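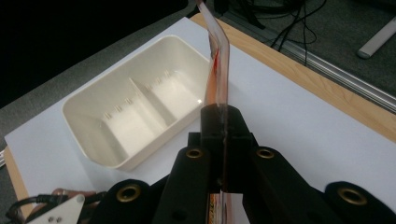
How does the controller decide when to stop closing the jaws on a thin, flexible part?
The controller stops on a change in motor current together with a stalled jaw position, and it ignores the width predicted by the vision model once contact is made.

4.2 Grip control for flexible strips

Clear plastic is hard for the depth estimator, which often returns the surface behind the strip. We therefore use vision only to choose the approach pose. The planner in Plakov takes the two visible edges of the strip, fits a center line, and sends one target pose to the gripper driver. Closing is handled by a separate loop in Clekix that runs on the driver board.

Figure 3 shows the gripper holding a clear strip beside a two-compartment tray. The strip bends above the jaw, so a planner that treats it as a rigid bar puts the free end in the wrong place. We model it as a chain of 7 short links and update the joint angles from the edge detections at every planning step. With 20 links the fit was slightly better, but planning fell behind the camera.

Mwanaisha Waweru wrote the first version of the closing loop with a fixed force limit. It was replaced in October by the current test described above. Logs from both versions are stored in the same format, and the replay tool reads either one.

Figure 3. Clear plastic strip held upright in the jaw, with the tray on white paper to the left.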